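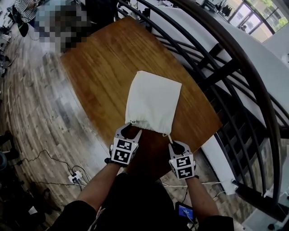 Slide 1: cloth drawstring bag on a table

Good morning. Start with the Prullow claim: switch to cloth and the plastic problem goes away. Pause. Ask who has more than one cloth bag at home.

Lullitz trial: 278 households signed up, 201 sent back the diary. What were the rest doing? The report doesn't say. Don't let that slide past.

Next: "used 200 times". That figure comes from the seller's leaflet. I asked for the working and got the leaflet again.

Washing. Left out of both studies. Why?

Skip the Dravov chart if short of time, the axis is a mess anyway.

Questions: 2 at most, then hand over to the Pavliuk panel.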